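In Defense of the Numbered Desk

I have a strong opinion about hot desking, and it's going to annoy people on both sides, so get comfortable.

I like it. There, I said it! I spent years with a desk of my own (plant, framed photo, a drawer full of soy sauce packets) and I swore I'd quit before I gave it up. Then our office moved into the Fabbri building, the assigned seats went away, and all of us got a locker and a shrug. I sulked until December. Then one morning I noticed I'd been getting more done, and I had to go be quietly embarrassed about it in the kitchen.

What changed my mind was mostly the clearing off. At a shared desk everything you bring out has to go back at the end of the day, so you bring out less. My old desk at Sallow had so much stuff on it that I typed at a slant. I once found a parking receipt under the keyboard from a car I'd already sold. Now I have a laptop, a charger and a mug, and if I want anything else I have to walk to the lockers for it, and mostly I find I don't want it that much.

I also love the little end-of-day routine. Close the lid, unplug, wipe the crumbs, go. It takes me 9 minutes if I dawdle, and I do dawdle.
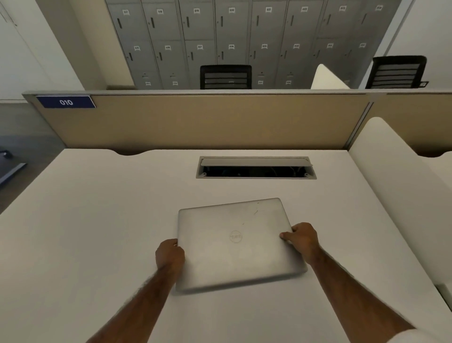

Laptop shut at 010, with the cable flap still up.

Now, the furniture. People who hate hot desking are very often people who hate bad desks, and they're right to! A shared desk has to be better than one you own, since you never get the chance to fix it up. Give me a low fabric partition, something I can see over when I stand but that keeps my neighbor's lunch out of my eyeline. Give me a side panel. And please, please give me a proper opening in the desktop for the cables, with a lid on it. I've worked in places where the power strip lived on the floor behind a pedestal and you had to crawl for it in your good pants. A lid in the desk costs next to nothing and I'd take it over the fancy coffee machine any day.

And numbers on the desks! I thought they were cold at first, a bit like a parking garage. But "I'm at 010" is so much easier than "I'm over by the window, no, the other window." My sister's company, Ivden, has 247 desks and no numbers on any of them, and she says people text each other pictures of the ceiling.

Where I part ways with the true believers is the money talk. If a company moves 500 people onto shared desks and brags about the rent it saved, some of that rent had better show up in the chairs. It also only works if there are enough seats. Circling the floor with a bag on your shoulder at 8:45 is miserable, and no amount of beige fabric makes up for it.

I do miss the plant. It lives on my windowsill at home now and it's doing much better there, the traitor.

Posted 18th December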